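Dumham Hurdle Day: Entries and Going

When do entries close?
At noon, six days before the meeting. Late entries are not taken.
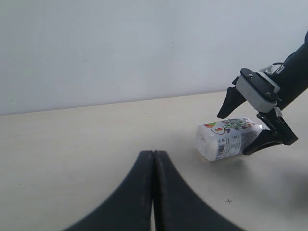
Declarations follow at 10 a.m. on the day before racing.

What is the maximum field size?
18 on the hurdle course, 20 on the flat course.
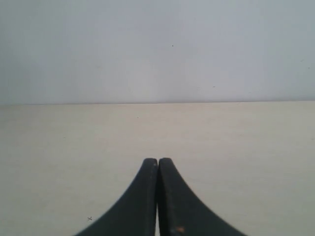 Weights and Penalties

Does a March win carry a penalty?
Yes, 5 lb, unless the race was a novice hurdle.
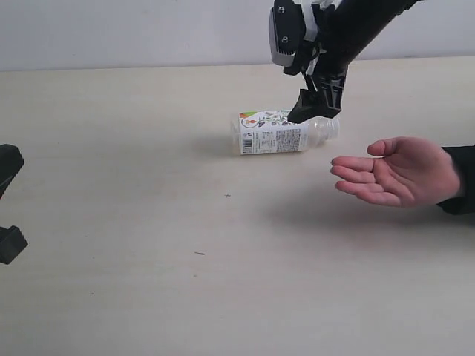
Who decides if a hurdle is left out?
The clerk of the course, after walking the track. Omitted hurdles are posted at the weighing room.

Last updated 9 May 2022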